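Remnant bundle

A remnant bundle is a small gathering of leftover cloth, rolled or folded together and kept for later use in patching, quilting, bag-making and the many other odd jobs that fall to a household sewing box. The pieces are usually the ends of longer lengths, too short for a shirt or a pair of curtains but a good deal too nice to throw away, and most people who sew will own up to having rather more of them than they need. The word "bundle" is used quite loosely, and in some places the same thing is called a scrap roll or a piece bag, whether or not there is a bag.

History

Thrifty households have saved their cloth for as long as there has been cloth to save. In the market town of Dridthorpe the habit left a written trace, in a draper's stock book which lists 174 bundles "of sundry ends" put by for sale in September, when the heavier winter sewing began. The shop passed to the Kavanagh family, who went on selling ends by weight from a bin beside the door, and older residents still speak of it fondly.

Composition

A bundle may be all of one kind, but mixed ones are far more common, and many people feel they are the more cheerful for it. Large flower prints are great favourites – a single big bloom will fill a patch nicely all by itself – and they are often put with stripes or with something plain, so that the eye has a place to rest. Dark pieces are useful for bindings and for setting off paler neighbours. 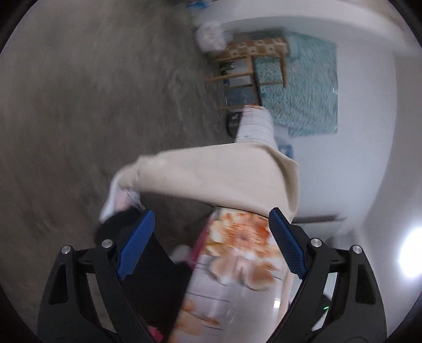
Peach and orange blossoms on a white ground with thin grey lines, with beige and dark cloth alongside.

Folding and storage

There are two usual ways of making up a bundle. In the first, each piece is folded to the same width and the pieces are stacked; in the second, the largest is laid flat and the rest are rolled up inside it. Rolling leaves fewer hard creases, though it does hide the smaller scraps, which have a way of working themselves out at the ends. Marisol Sandoval, in her handbook Ends and Pieces, suggests rolls of no more than 13 pieces, tied with a strip of selvedge – a sensible limit, although plenty of good sewers pay it no attention at all.

See also

Patchwork
Rag rug
Selvedge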